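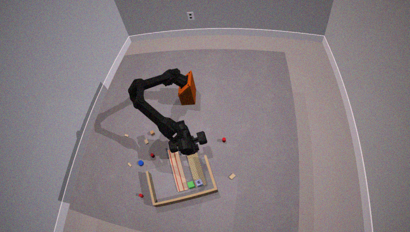

By Fredy Palomino | January | 3 comments

Dear neighbors, I hope the new year has been kind to you so far. I've been meaning to write about the after-school places at Trarkwood ever since the fee letter went out, and I'm sorry it has taken me until a Sunday night with the dishes still in the sink to do it!

The short version is that the monthly fee goes up to $295 per child, and the town's subsidy stays exactly where it was. For a family with two kids that's a real bite out of the paycheck, and I've heard from quite a few of you (thank you for the long emails, I do read them all). There are 66 places this term and the waiting list is still open – please put your name down even if you think you're too far back, as families move and shifts change all the time.

What many of us would like is for the town to tie its subsidy to the fee, the way Sovholm has done for four years now. The budget hearing starts at 7 in the evening at the Phuthong Street library, and you can speak for up to two minutes. Bring the kids if you have no sitter – I'll have mine with me, and probably a bag of crackers.

Related items
Sovholm parents on four years of linked subsidies
Trulley bus route: new school-day times
How to sign up to speak at a budget hearing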